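Fukeo Textile Care Laboratory
Workshop notebook, household folding study
Entry for April, afternoon session, opened 1:40 p.m.

Purpose. To continue the comparison of folding methods for mixed casual garments, and to settle the wording of the handling sheet before it is passed to Pullumon for review. The present batch is lot 166, drawn from the Tramavness donation store. The lot was weighed on arrival and entered in the register under line 2167.

Conditions. All garments in the lot were washed once at the short setting and rested overnight on the open racks. No softener was used. The detergent was the same as in lot 107, so the two lots may be compared directly for feel and for crease recovery.

Procedure. Items are taken singly from the basket, opened to full length, smoothed from the center outward, and folded to a rectangle. Finished pieces go to the back right of the table. Long pieces are to be opened across the width of the table before the first fold is made. The earlier practice of folding them in the hand is discontinued, as it left a diagonal crease that pressing did not fully remove.

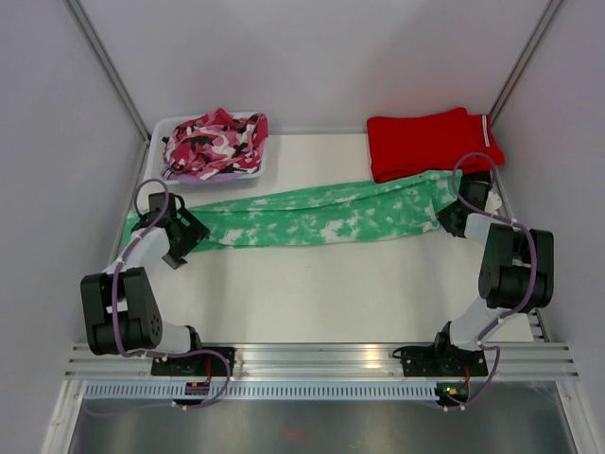 Lot 166. Green tie-dye cloth across the table; folded red garment at back right, pink camouflage piece in the basket.

Observations. The spacing of work on the table requires attention. The red garment rests over the top of the green cloth, and a cloth that is weighted along one side cannot be smoothed evenly. The handling sheet should state that finished pieces are kept clear of the piece being opened. A margin of one hand's width is proposed.

Patterned fabric remains difficult to grade. On tie-dye and camouflage prints, small creases are lost among the blotches, and the side light is of limited help. For the present, these pieces will be graded by touch as well as by eye, and the grade marked with a P in the register -- the plain pieces keep the existing scale.

The shallow basket is retained. The deep bin used for lot 107 held more than 300 small items but pressed the lower layers badly.

Outstanding. The Peng folding board has not been returned from calibration, and the fold width is therefore being set by the paper template. Differences of a few millimeters between sessions should be read with this in mind. Revised handling sheet to be filed with the register copy. Session closed 4:15 p.m.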